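Talk notes: made to measure, or, why the table is never 2 metres
Trade evening, Rostalden showroom, 25 October 2018
(my own notes, sorry if you are reading these off the website, they were put up as they are)

START. Say hello, thank Rostalden for the room. Don't do the joke about the stairs.

Who is in the room? Hands up joiners, hands up shop people, hands up anyone who fits out flats. Go faster if it's mostly joiners.

Main thing to get over in first five mins. People ask for a bespoke table and they give you a length. Only a length. They've measured the room wall to wall, taken off a bit, and that's the number. Nothing on chairs. Nothing on where the door swings. Nothing on who sits at the end.

So. Ask about chairs first. Always. Width of seat, do they have arms, do the arms go under the top. If arms don't go under you lose the space twice, once when people sit and again when they're pushed in.

Firkow job. Dining room in a terrace, long and thin. Client wanted 203 cm. Lovely number, came off an old table of her mother's. Eight carvers, all with arms. Could not be done, not with the legs at the corners. We moved the legs in and gave it a longer overhang each end, kept the 203. She kept six carvers and got a bench for the window side. Happy.

PAUSE here for overhang. Draw it on the flipchart. Side view, top, leg, knee. People get it when they see the knee.

Overhang notes:
- too short, end person straddles the leg
- too long, somebody leans on it and up it goes
- thicker top does not fix this, it just makes it heavier when it goes
- stretcher rail, watch feet

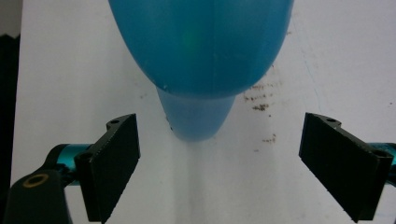 Noelia Salcedo asks how you stop a long oak top from cupping if the legs have gone in and there's nothing holding the ends flat. Good question, came up last time too. Answer: breadboard ends if the client will have them, with slots so the top can move. If they hate the look, a steel bar let in underneath, slotted holes again. Never glue it across the whole width. Never. And let the boards sit in the workshop before you do anything.

Heating. Say something on underfloor heating. Everyone has it now and they only mention it the day you deliver. Put it on the order form. Ours has it on the first page, in a box, and they still leave it blank.

Heights next. Keep short.

Standard seat, standard top, fine. But upholstered seats sink, and they sink more after a year. Measure the chair with someone on it. A tall person ideally and then a small one. The Barroso chairs have seats at 51 which sounds high but there's a lot of give in them. With a deep apron under the table you've nowhere for your legs. We've taken aprons off altogether for that and used a thicker rail further in.

(skip if behind: the story about the piano stool)

Fabric. Not my area really but I get asked. Dining chairs, removable covers if they've got kids. Pale linen, tell them once, write down that you told them. Stripes have to line up from chair to chair or it looks wrong for ever and they will ring you. Order extra for stripes.

Finish. Oil v lacquer, could be a whole evening. Oil you can patch, lacquer you can't without doing the lot. Give them a sample board to take home and be horrible to. Red wine, beetroot, hot mug. Most come back wanting what they didn't want at the start.

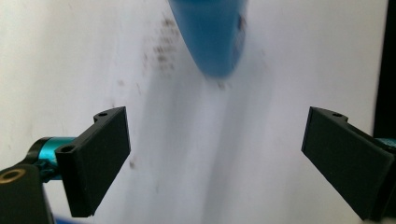

Blue cone-shaped tip over a white surface, with small dark specks to one side.

Money bit. Don't mumble this. Cistameo flat, the round one, 113 across. Client changed the size in April after the top was glued up. We made a second top and swallowed the cost, which was daft. Now there's a drawing, they sign it, and anything after that is a new price. Nobody has walked away over it. One grumbled.

Also, tape on the floor!! Masking tape, full size, before they sign. Leave it down for a weekend. Get them to pull chairs up to it and walk round with a plate. Costs nothing and it sorts out most of the rows between couples.

Getting it in. Stairs, lift, turn on the landing. Legs that bolt on, top in one peice. If the top won't go, say so at the drawing stage, not on the pavement.

Questions. If none, ask them what thier worst delivery was, that usually gets it going.

Leave order forms on the table by the door. Take the flipchart pens back, they're ours.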